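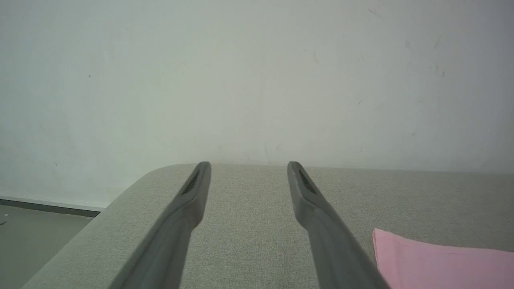
Upholstery Care, Session 2: Flat Seats and Light Fabrics
Course notes, Berncombe evening program (Lies Vermeulen)

Welcome back! Last time we did a lot of talking about fibers and not much cleaning, so tonight we get our hands on things. These notes cover what I say at the front, plus the bits I always forget and then shout across the room at the end.

Before you touch anything

Find the care tag. It's usually under the seat or inside a zipper, and if you've got a secondhand piece it may well be gone (mine was). W means water-based cleaners are fine, S means solvent only, WS means either one, and X means vacuum and nothing else. If there's no tag, treat it like an X until you've done a spot test somewhere hidden. Leave the test overnight. I know, I know, but I once gave up after ten minutes and got a lovely ring the next morning.

Vacuuming a plain woven seat

Soft brush head, low suction, and go in two directions: once along the length, then once across. A linen-look weave has little valleys where crumbs and grit settle, and one pass in one direction slides right over them. Overlap your strokes by half the width of the head. Do the top first, then the rounded corners, then the sides going down.

The back edge, where a bench or sofa sits against the wall, is the part everybody skips. Pull the piece out a hand's width if you can. If you can't, use the crevice tool with an old cotton sock over the end, held on with a rubber band, so it doesn't scuff the paint. Maja Żak showed me the sock thing years ago when we were both at Cheng and I've never gone back.
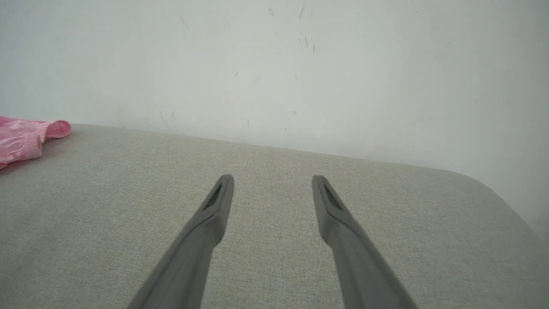 Fig. 1. Woven, linen-like cover with light and dark flecks, meeting a white wall along the far edge.

Reading a flecked fabric

Flecks are your friend at home and your enemy in class. Mixed light and dark threads hide everyday dust really well, so a beige-gray seat can look fine for months. The trouble comes when you clean one patch and suddenly everything next to it looks tired! Work the whole panel from seam to seam, even if the spot is the size of a dime.

Check it with a flashlight held low to the side, then look again in daylight. Shadows along a wall or under a rounded edge can pass for grime, and I've seen people scrub a shadow. (Pak-hei Sin, you said I could put that in.)

Spills

Blot, don't rub. White cloth only, folded, pressing from the outside of the spill toward the middle. For W and WS fabrics, our class mix is 200 ml lukewarm water with 2 ml clear dish soap. Put it on the cloth, never straight on the seat. Then a second cloth with plain water to lift the soap out, and a dry towel pressed down hard. Leftover soap grabs dirt, so don't rush the rinse.

Corners take longer to dry than the flat part – there's often extra padding folded under there – so keep a towel on them a bit longer and get some air moving.

For next time

Read the Histus handout up to page 73, mostly for the chart of stain types. Bring a fabric scrap at least 7 inches across, any light color, one you don't mind ruining. Szu-yu Liu is bringing coffee and red wine for us to spill on them.

The sign-up sheet for the September workroom visit to Skumbridge is by the sink. Mei-kuen Tsang is sorting out the rides, so put down whether you can drive and how many seats you have.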